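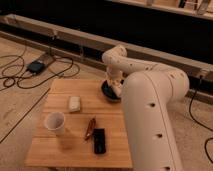
4.2 Adding a title to the Simley catalog
Each book record needs a cover and one interior sample before it can be published. Interior samples are photographed flat, on a plain surface.

1. Open Records and select New Title.
2. Enter the ISBN, list price and page count.
3. Upload the cover, then the sample.
4. Select Save Draft.

Note: Descriptions are limited to 1638 characters — spaces included.

Caution: Changing the ISBN after step 4 deletes both uploads.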